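The first thing Olga Azevedo does with a robot in the morning is listen to it. She has looked after the one at Prata since April, and she'll tell you (at some length, with coffee) that a joint going bad makes itself heard well before it shows up on any screen. Her boss, Armindo Sequeira, teases her about this, but he waits for her nod all the same before anybody starts the bed-making runs.

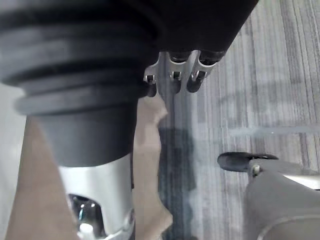
After the listening comes the wiping down, and after that the screws. There are 31 on her list, and she goes over them with a little torque driver she bought with her own money and doesn't lend out. Rubber parts get a rub between finger and thumb, because old rubber goes chalky, and you can feel that sooner than you can see it. Then come the fingertips, which she calls the shoes. They wear out like shoes, she says, and always on one side first!

We're using cookies to remember your preferences. Accept | Manage settings

I went along expecting something like a garage, and it felt a good deal more like a barber shop, with plenty of talk and everything wiped twice. Armindo used to fix elevators, and he still writes his service notes on paper cards. Every 1,000 cycles the wrists get checked for play; at 3,000 the finger cables come out and new ones go in, a job that takes Olga most of an afternoon and the good lamp.

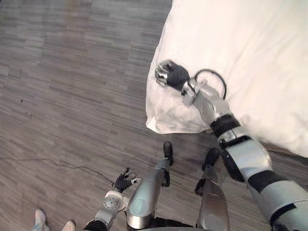 The right hand rests on the bedding while the left stays open above the floor.

Bedding is hard on hands, as Olga sees it. Cloth drags and bunches, and lint finds its way into places you'd swear were closed. So she keeps a soft paintbrush in her shirt pocket, and when a run is finished she brushes out the knuckles one by one, humming, and writes the time on Armindo's card.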